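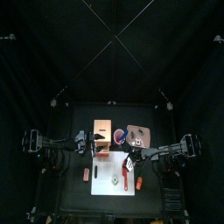 Black drape around a dark work table, with a light wooden box and a white cutting board.

May
By Mabuza
3 min read

Stray light in small work areas – speaker notes

Opening. Ask who has a table near a window. Ask who has measured the light on it at more than one time of day. Leave a pause, then go to the first chart.

Definition. Stray light is any light that reaches the work surface by a path you did not plan. Three sources cover most rooms: windows, ceiling fixtures, and pale walls. The walls get missed most often. A white wall facing a window acts as a second, weaker window, and its output changes with the weather.

Chart 1, the Jodska room. One meter, placed flat at the center of the table, blinds open. The reading peaks at 3000 lux shortly before noon and drops to 40 by the end of the afternoon. Lamps were off for the whole run. Point out the step in the middle of the curve – a cloud, left in on purpose.

Chart 2, same room, drape on all sides and overhead. The curve is flat. The remaining bump in the morning is a gap at one corner where two panels met without an overlap. Say the number out loud: 15 cm of overlap removed it.

Fabric. Compare by weight and surface. Smooth black polyester looks black from the front and shines at a low angle. Brushed cotton is duller and collects lint. The Grindau samples go around the room here; hold each one up to the window before passing it on. Pinholes show best at arm's length.

If someone asks about paint: flat black paint works on a fixed wall. It marks easily and is slow to undo in a rented room.

Table surface. A dark top reduces light bouncing back up into the drape. It also makes pale objects look brighter than they are, and an automatic exposure setting will often overexpose them. Set exposure by hand, using a gray card laid flat where the work happens. Repeat after moving any lamp.

Lamps. Once the room light is gone, the lamps are the only thing left to blame. Run them until the output settles before taking a reading. Do not mix color temperatures. A dimmed lamp may flicker at a rate the eye does not notice and a short exposure does. Show the banding clip, no commentary needed.

Heat and air. An enclosure closed on top holds heat. Keep fabric well clear of lamp housings and leave a baffled opening high up. Check the fire rating on the label, and check it again after washing, as some treatments wash out.

Skip the section on blinds if running late. The handout covers it.

Last slide: meter positions, center and four corners. Leave it up during questions.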